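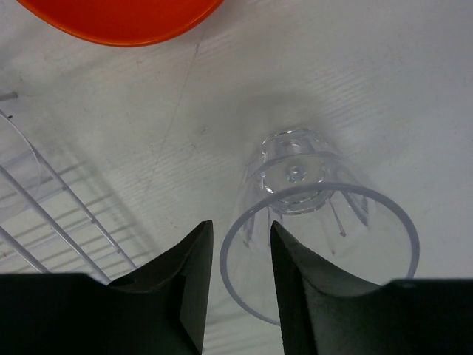

Ingeborg Rüegg

Visit to the Cirkura open lab, October

For the automation module we had to visit a working site and report on one task we saw there. I chose the dish handling station in the Cirkura lab. The task is simple to explain: the robot arm picks up clear plastic cups and puts them in a dish rack. The demonstration ran for most of the morning and visitors could come and go.

The arm is run with software called Kitel. It has a two-finger gripper and works on a white table against a wall. Our guide told us the station has a log of 157 practice runs so far, and that the lab wants 600 before the group changes the objects. Each run is kept, including the failed ones.

I asked why they used clear cups. The guide said a clear object is hard for the software because the table shows through it. A cup on its side is a different problem from a cup standing up, as the fingers have to come in at the rim from another angle. An orange bowl and a yellow plate are used at the same station.

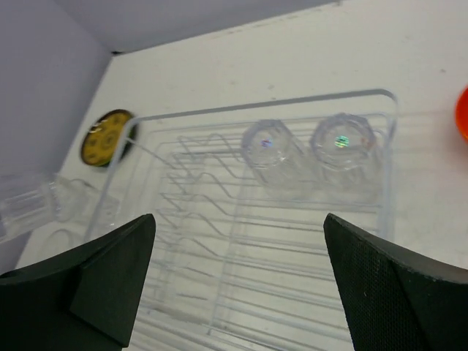

Gidey asked whether a colored cup would not make the whole thing easier, and was told that it would, but that the lab had started with colored cups last year and wanted to move on from them. Gidey's other question was about speed. The answer was that the arm is kept slow on open days.

After the break we were shown how a run is started and stopped. The operator sets the cups out by hand, checks the gripper, and starts the log. There is a stop button on each side of the table, 2 in total. We were not allowed to operate the arm ourselves. Dakon, the second program at the lab, sorts the logs afterward, but we only saw it on a screen for a few minutes.

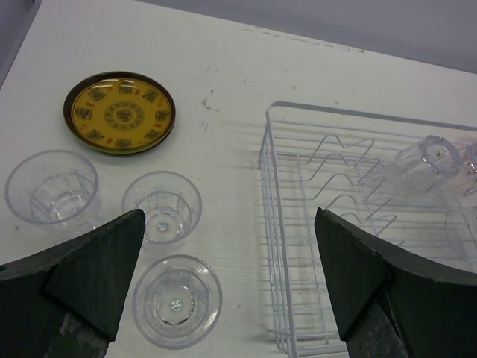
Fig. 3. Upright cups on the table beside the dish rack.

What I would do differently: I did not time any of the runs, so I cannot compare the upright cups with the ones lying down. I also should have asked how a failed run is defined.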